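The Hrynyshyn Register: Frequently Asked Questions

What is the Hrynyshyn Register?

The Register is a catalogue of reports of the low-frequency sound known locally as the Nindlow Hum. It covers Nindlow, Indham and the farms on the Hurkwood side of the valley. Reports from outside this area are stored but not counted in the totals.

What is the Hum?

People who hear it describe a steady low drone, similar to a lorry idling some distance away. It is usually heard indoors, at night, and more strongly in small rooms than in large ones. Some hearers report a slow pulse in the loudness. Others report no pulse at all. The Register treats these as two classes, P (pulsed) and S (steady), and makes no assumption that they share a cause.

How many reports are there?

The Register holds 648 accepted reports. Of these, 157 are marked "open", meaning that no ordinary source has been matched to them. The remainder are either matched to a source or closed for lack of detail. A closed report is kept on file and can be reopened if the person who sent it supplies the missing information.

Does "open" mean paranormal?

No. It means that the checks listed on this page were carried out and did not produce a match. The Register takes no position on military transmitters, craft, ley lines or hauntings. Reports that mention any of these are accepted on the same terms as the others, and the wording is kept as the writer sent it.

Is it a real sound or something in the ear?

Both are possible and the two are difficult to separate. Low-frequency tinnitus can produce a very similar impression. A simple first test is to turn the head quickly from side to side. An external tone will often seem to change in strength as the ears pass through different parts of the room. An internal one may stop for a moment and then return. Neither result is conclusive, so please enter what you noticed and leave the interpretation blank.

A second test is travel. If you hear the same sound at the same strength in a house well away from the valley, say so in box 9. This does not disqualify a report. It changes the class to T.

Why can only some people in a house hear it?

Sensitivity to low frequencies varies a good deal between people. The level also varies within a room, as long sound waves reflect from the walls and reinforce or cancel each other at fixed points. Two people standing at opposite ends of a bedroom may be hearing quite different levels. Before recording that another person could not hear it, ask them to stand exactly where you were standing.

Can it be recorded?

Sometimes. Most telephones filter out the lowest part of the range, and a silent recording from a telephone is not evidence that nothing was present. The Register accepts recordings made with equipment that responds down to 20 Hz. State the make of recorder, the microphone used, and whether any low-cut filter was switched on. Leave the recorder running on a solid surface with a folded towel under it – vibration through a shelf or floorboard is the most common fault in the recordings we receive.

Send the file as it came off the recorder. Do not boost it, clean it up or convert it to MP3.

What time should I listen?

The majority of accepted reports fall between 11 pm and 4 am. Traffic and wind noise are lower in those hours, and this alone may account for the pattern. Daytime reports are welcome and are under-represented.

Is it worse in winter?

Reports rise from November and peak in February. Windows are closed at that time of year, which shuts out higher-pitched noise and leaves the low end more noticeable. Boilers and heat pumps are also working harder. The Register cannot at present separate these effects from a real seasonal change.

Has the pumping station at Indham been ruled out?

In part. The station accounts for most reports within 300 metres of its boundary, and these have been matched and closed. Beyond that distance the match is poor. Several S-class reports were logged on nights when the main pumps were off, and the tone described in them was lower than the one the pumps produce.

What should I check before sending a report?

Work through your own building first. Go to the place where the sound is clearest and note the time. Then switch off the supply at the main switch, if it is safe to do so and no medical equipment depends on it. Wait five minutes. If the sound stops, switch circuits back on one at a time until it returns.

Sources found by this method include fridge compressors, circulation pumps, extractor fans left on a timer, aquarium pumps and the power supply of a doorbell. In flats and terraced houses the source may be on the other side of a wall, and the main switch test will not find it. Ask the neighbours whether they have anything running overnight.
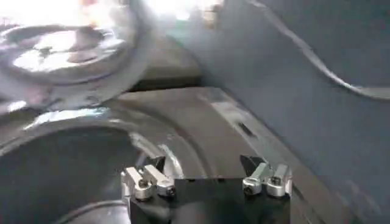
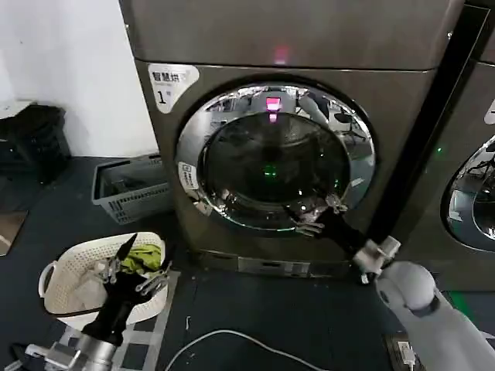 If the sound continues with the supply off, write down the following while you are still in the room: the position where it was loudest, whether doors and windows were open or closed, the wind direction if you know it, and whether the tone was pulsed or steady. Notes made the next morning are accepted but are given a lower grade.

What do the grades mean?

Grade A reports have notes made at the time, a completed main switch test and either a recording or a second hearer. Grade B reports lack one of these. Grade C covers everything else. Older letters were graded on the same basis, so nearly all of them are C. The grade describes the paperwork and says nothing about the person.

I hummed along and matched the note. Is that useful?

Yes. Use a tone generator or a keyboard if you have one, and note the pitch that matched. Try the note an octave above and an octave below as well, as octave errors are frequent. Matches made on two separate nights are worth more than one.

Can I send reports for someone else?

Only with their agreement. Use their age band and postcode district, not yours, and tick the box marked "relayed".

Will my address be published?

No. The published list shows the settlement (Nindlow, Indham or Hurkwood), the month, the class and the grade. Exact positions are used only to work out distances and are not passed on.

The Hum is stopping me sleeping. What can I do?

See your GP, particularly if the sound is new or is stronger in one ear. A fan or quiet broadband noise in the bedroom helps some hearers. Earplugs tend to make matters worse, as they remove the higher sounds that would otherwise mask the drone.

How do I correct a report?

Write to the Register quoting the report number and the box to be changed. The original entry stays on file with the correction attached and the month in which it was made.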